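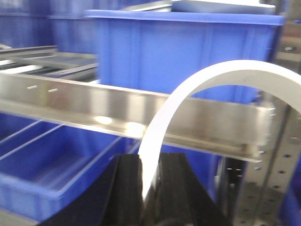 *A white curved strip and blue bins, the two things we keep the most of.*

I put off sorting our small parts for ages, and if you're in the same boat, pour yourself a coffee and let's go through it together (it's a slow afternoon's work, but a nice one!). I use the blue Zamard bins on an open metal rack, though any sturdy bin will do.

## Sorting the bins

1. Take everything down one shelf at a time. Please don't empty the whole rack at once, I did that in July and regretted it for days.

2. Give each kind of part its own bin, even if the bin looks half bare at first.

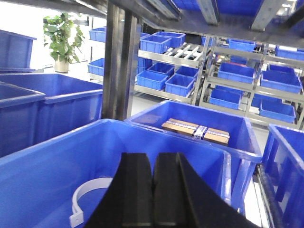

Boxed things go in flat, with the long side running along the bin, and I keep them well away from small parts that like to slide underneath.

3. Lay curved pieces side by side on a mat and compare the tabs and the holes before you decide they match. Two clips can look like twins until you turn one over. 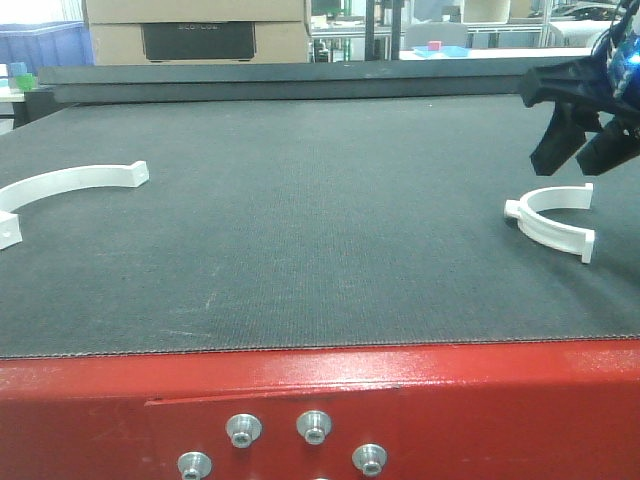

Ásdís Ladefoged wrote to say that she ties matching clips together in sets of 4 with a bit of string, and that it has saved her no end of rummaging. I've tried it since, and I love it!

4. Pick out stray packaging as you go. It creeps into every bin, wrappers most of all. 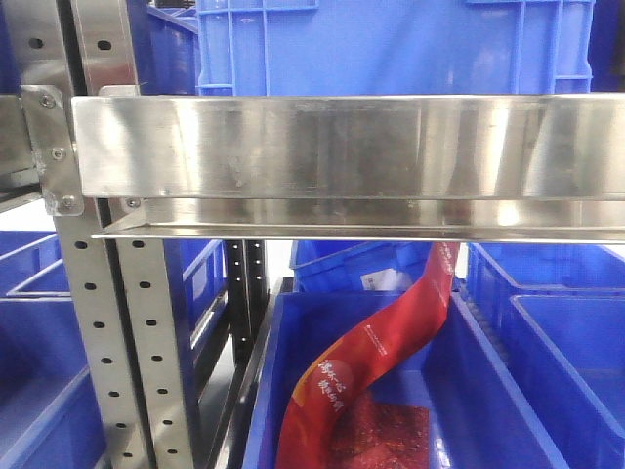 ## Putting it all back

Heaviest bins at the bottom, everyday ones at elbow height. Leave yourself 20 minutes for labels.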